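Setting Up the Costigan for a Small Room

I play solo in bars and coffee shops, and I've hauled this little PA to more gigs than I can remember. These are the steps I follow every time, so grab a drink and we'll get you making noise!

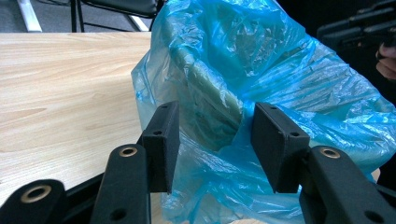 Heather Pirihi

1. Put both speakers on their stands before you plug anything in. Keep them in front of your mic (I learned that one at the Dundov on a Thursday night, and my ears rang until the weekend).

2. Turn every fader down, then connect your mic to channel 1 and your guitar to channel 2.

3. Switch on the mixer first and the speakers last. When you pack up, go the other way round.

Caution: never pull the guitar cable while channel 2 is up. The pop is nasty.

4. Sing your loudest chorus and bring up the gain until the red light blinks, then back off a touch.

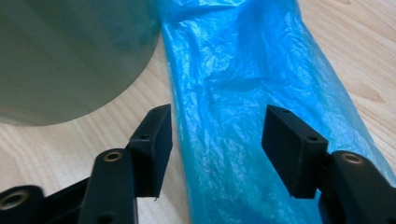 Grey-green cylinder and blue bag on a wood surface

5. If the vocal sounds harsh, dip the mids near 3000 Hz. Boxy guitar? Try a small cut lower down, and go easy!

Note: my mic is from 1989 and needs more gain than most, so don't copy my knob positions.

6. Play one whole song while a friend walks to the back of the room and listens. Save the settings to a preset once you're both happy.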